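Every vendor who comes through our door now wants to sell us setup without the machine. Draw the room, drop in the arm, let it practice overnight, and by the time the real cell is bolted down the work is done. Réjean Gauthier, who has kept the Lodhi cell at Werkbridge running longer than most of us have had our jobs, listened to the last pitch with his arms folded and asked who was going to shim the base.

I think he asked the right question. Our cell took 14 shifts to commission. Very little of that went to teaching paths. It went to a floor that dips toward the drain, an air line that lost pressure every time the press next door cycled, and a left finger pad that wore faster than the right one. None of those things were in the model Sastbridge sent us, and I don't blame them. Who would think to draw a drain?

What they did draw is a room for the gripper to get its bearings in.

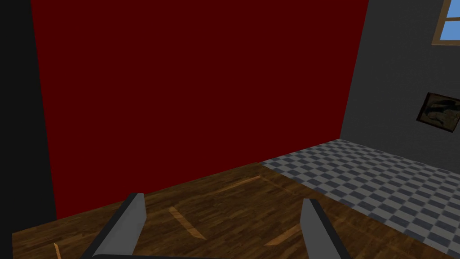 The simulated room, with both gripper fingers spread and nothing between them.

Look at the floor. Wood planks run up to a field of little checkered tiles, and the line between them is perfectly clean. Hardly a shadow anywhere. I have never met a shop floor like it, and neither has any robot I've had to fix. The lighting is even enough to shoot a catalog in.

I'll grant the sim crowd a fair bit. You can crash an arm in software 614 times and never order a wrist. New techs can learn the axes without sweating over the bill. Gorkurero's people used theirs to catch a bad reach before anyone drilled an anchor hole, and that alone probably paid for the license.

But the promise has crept. It used to be "check your reach." Now it's "skip your commissioning," and the maintenance budget gets trimmed to match. Ours lost the line for spare finger pads in November. Fault 1034, grip not confirmed, came back inside a month – same worn left pad, same fix, four screws and a feeler gauge.

Buy the software if you like. Leave Réjean his shims.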